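Club nights, folding boards and one very old table
March 2019

Joon-young Yeon is late, then I'm later, so we start with no tea and the heating only just on. Back room at Merholm, Thursday chess. Thirteen people on a good week. "Five on a bad one," Yeon says. "Five is fine. Five is one person making the drinks and two games going."

I'd come to talk about the club. We talked mostly about tables.

The one we're sat at is pale wood, orangey streaks in it, grain running on the diagonal. Came from a house clearance in October. Yeon paid thirty quid for it and carried it in with a neighbour, legs off. "People said put a cloth on. No. You put a cloth on and the board slides when someone leans over. Wood is better. Also I like looking at it when I'm losing."

Does he lose much?

"Plenty. I lost to a girl of eight last week. She had her coat on the whole time, she was ready to go home."

There's a scratch in the top, thin dark one, a curve. Yeon runs a thumb along it while he talks. He's been told he could sand it out. Hasn't. Somebody else's scratch, he says, from before. He has bought wax twice and both tins are still in the cupboard.

The boards then. I expected proper wooden sets, felt on the bottom, all that. The club has a couple, kept for matches. Everything else is folding. Black plastic edge, hinge across the middle, numbers and letters printed round the outside.

"I was snobby about these. Really snobby. My first teacher had a beautiful board, walnut I think, and you washed your hands before you touched it. I thought that was chess. Then you run a club and you have a bus to catch and a bag that is already full."

So the folding ones won.

"They fold, they go under my arm, finished."

What about the hinge, I ask. It'd drive me mad, that line going accross.

"You stop seeing it. Beginners see it, they think it means something. One man asked me was it the border." He laughs at this for quite a while. "I said yes, in a way, but you are allowed over."

The numbers matter more than people think, he says. He teaches everyone to write their moves down from the first night, even the ones who moan. Especially them. He likes to sit newcomers with the 8 in the top left corner, playing White, and have them say the squares out loud. The letters along the edges are tiny and the older members complain. One brings a magnifying glass. Yeon has been meaning to write the letters in bigger with a paint pen, and has been meaning to since the autumn.

Pieces: glossy, which he doesn't love. "They shine too much under the strip light. But you drop them and nothing happens. I dropped a wooden bishop once in Kovács, on the stone floor. His head came off."

Kovács is the café on the corner where the club used to meet, before it got too busy in the evenings. He still does a Saturday hour there. The owner lets him leave one set behind the till. Pideck, the games shop, gives the club a bit off spares, handy as pawns go missing constantly. In pockets mostly. One came back in the post with a note.

We get onto how he teaches. He doesn't like starting from the first move, not every week. He'll set up one side only and leave it standing there, a few pawns already pushed, pieces gone from the back row, and ask people what they think has been going on.

"They look at the back row first, always. Who is at home, who is missing. Good. Then I say, look at this pawn out on his own. Who is helping him? And it goes quiet. That is my favorite bit of the evening, the quiet."

Just one colour?

"Only one. If both are there they want to start taking things. With one army you have to look at how it stands. Where are the gaps. Which ones are friends with each other."

I say that sounds a bit like gardening. He says he doesn't garden.

There's a grant form in with Prulico at the moment, for six hundred pounds. It would pay for the room till summer, two clocks, and a second table. He's worried about the second table. It won't match, and he knows everyone will fight over this one. "They already do. Two of them come half an hour early to get the side by the wall."

And if the money doesn't come?

"Then we have one table and the floor. Children like the floor."

By now people are arriving, coats on chairs, someone asking where the sugar went. Yeon's up and down. I get three more half answers, one about biscuits. Last thing I ask is whether he'd ever swap the folding boards if a pile of cash turned up. He's already setting out pieces and doesn't look round.

"For what? Ask me about the kettle. The kettle I would swap."

Merholm chess, Thursdays from seven, back room, all levels. Bring a pencil. 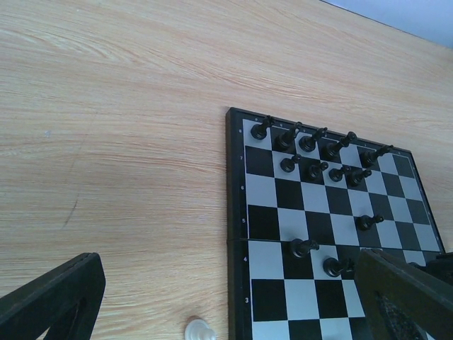

Black's pieces on one of the club's folding boards.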